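The peat under our feet
Iona Ogilvie
November 8, 2020

I have been meaning to write this since July, when my sister and I took the long path up past Hekumau and found the bog so dry that we crossed it in ordinary shoes. I have walked that path since I was a girl, and I have lost at least one wellington to it (it's up there still, I suppose, keeping company with the sundews). To go over it without so much as a damp sock gave me a queer feeling, and it has stayed with me.

You will have heard that the council at Jornov wants to plant trees on that ground. The plan is for 3682 saplings in the first winter, and the leaflet that came through our door makes it sound like the kindest thing anyone could do for the climate. I understand the appeal, I really do. I've planted trees myself and I would plant more tomorrow if my knees allowed it. A tree is something you can take your grandchildren to see, and a bog, bless it, looks like nothing very much on most days of the year.
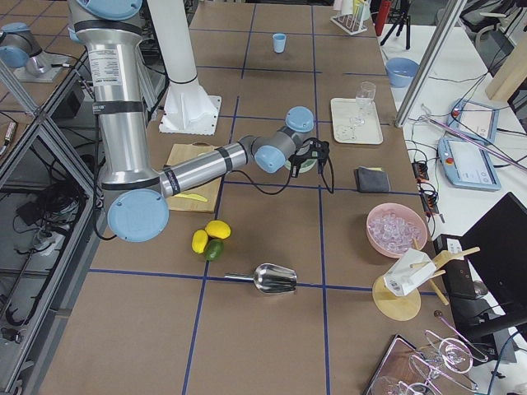 But peat is carbon too, laid down so slowly that the stuff at the bottom of Hekumau was growing long before there was a church or a road in the valley. As long as it stays wet, it stays put. Once you cut drains through it, the air gets in, the old moss begins to rot, and what was stored goes up into the sky a little at a time. And saplings need drains, or they sulk and die, so drains there will be. Then as the trees grow they drink, and the ground dries further. It can take a great many years for the wood to make up for what the soil has lost, and on deep peat it may never manage it.

I put this to Mr McIver at the open evening, and he was very civil about it. He said that the figures were still being looked at and that the wettest parts would be left alone. I went home comforted, and then lay awake wondering which parts those might be, after a summer like the last one. If you draw your map in a dry year, you will find precious little bog to leave out of it.

What I would like instead is dull and fairly cheap. Over at Stusen they have been blocking the old drains with plugs of peat and bits of timber, 232 of them so far, and letting the rain do the rest. I went to see it with a flask and a borrowed stick. There were pools where I remembered bare black banks, and cotton grass coming in along the edges, and a snipe got up almost from under my boot and frightened the life out of me. It took them seven years to get that far. I can see why a council might prefer something it can finish by spring.
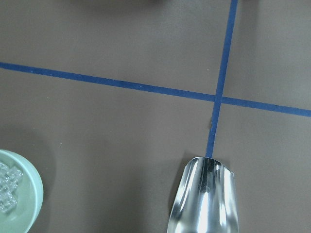 I don't want anyone to think I am against the trees. There is good thin pasture on the lower slopes, with hardly any peat to speak of, and if the owners were willing and properly paid I'd gladly see oak and rowan down there. It would shade the burn, which the trout would thank us for, and the lambs would have somewhere to get out of the wind. My quarrel is only with the place that has been picked, and with the notion that a planted acre is always a better acre.

The council will take letters until the end of the month, and they can be left at the library if you haven't the internet. Mine is already in, all three pages of it, and my sister says it could have been one. Yours needn't be long. If you have ever lost a boot up at Hekumau, do put that in.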